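Pliro will stop selling its reseller edition of the Fellel device management suite in October and move partners to a per-seat subscription, the company told channel partners in a briefing note.

The change affects 859 resellers, most of them small shops that bundle Fellel with laptops and desktops for offices and schools. Under the current plan, partners buy blocks of licenses up front and set their own prices. The new plan bills customers monthly through Pliro, and partners are paid a share of each seat.

Ivar Lindqvist, who runs the partner program at Pliro, said the old system left too many licenses sitting unused.

"Partners were buying blocks in the spring and still holding half of them at Christmas," he said. "They asked us for something they could scale up and down."

Not every partner is pleased. Drasuvlow, a reseller with four offices, manages 2,501 seats on the block plan and expects to rework most of its support contracts before the switch.

"The software is fine, and our customers like it," said Jadwiga Witkowska, the company's sales director. "Our problem is the invoice. When the bill comes from Pliro, the customer starts calling Pliro."

Witkowska said Drasuvlow is also looking at a competing product from Wasilewska — mainly for customers who want to pay once a year.

Blocks bought before the cutoff will stay valid for two years. Unused licenses can be turned into subscription credit, but they can't be refunded or moved to another partner.

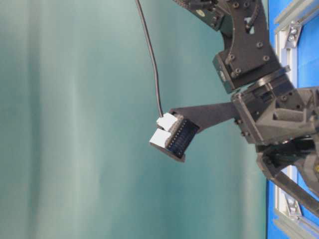 ## What partners need to do

Resellers have to accept the new terms in the partner portal before their next order. Those who don't can keep supporting existing customers but won't be able to add seats. Pliro says it will publish the seat rates and the partner share next month, along with a tool for moving customer records to the new billing system.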